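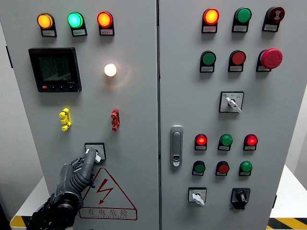
Amber, green and red lights on a grey cabinet

Why do robins sing in winter?

I love this one! Most garden birds go quiet once the cold sets in, but robins carry on. A robin's song is a bit like a sign on a bedroom door - it says "this patch is mine, keep out!" Hen robins sing in winter too, and each one looks after her own patch.

I once heard one singing at night under a street lamp. In August you might not hear any, as they're busy growing new feathers and like to hide.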